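# Picking grippers for the bench arm: workshop tips

These are notes from comparing finger sets on our small arm at the Stidlow shop. We ran four sets over October, all on the same table with the same controller. Most of it applies to any light arm used for kitchen or bench items.

**Start with the wide opening.** Drive the fingers fully open and check the gap against the widest thing you plan to pick up. Our first set, the hard Mtshali jaws, had 5 mm to spare on a jar and clipped the rim on most approaches. Nomvula Tshabalala filed them down and gained 2 mm, and after that we gave up on them for jars.

**Soft fingers for thin walls.** Ribbed plastic fingers wrap a little before they squeeze. With cans, set the grip force low and raise it in small steps until the can lifts without turning. A full can takes far more force than an open, empty one, so save the two as separate presets. We use 12 percent for empties and 52 for full.

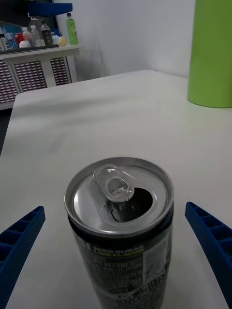
**Approach from above at a slant.** Coming straight down, the wrist camera sees a lid and very little else. Tilt the wrist and you also get part of the side, and the depth estimate is steadier. Lids are shiny, so turn off any lamp directly over the table before you blame the camera.

**Wipe the fingers.** Textured plastic picks up sugar and dust. Warm water and a drop of dish soap, then air dry. Do not use solvent on the blue ones - Ruan Naidoo tried it on a spare pair and the tips went tacky.

**Controller speed.** The Traris box closes faster than the older Prerkau unit, and the default is too quick for anything that tips. Halve the closing speed for the last part of the travel. The Prerkau has no setting for this, so close in two moves with a short pause.

**Keep a log.** Write down the finger set, preset, object and what went wrong. Pravesh Hendricks keeps ours on a clipboard by the emergency stop. A full session takes up to three hours, and the early picks are hard to remember by the end.

Spare finger pads are in the second drawer, left and right bagged separately.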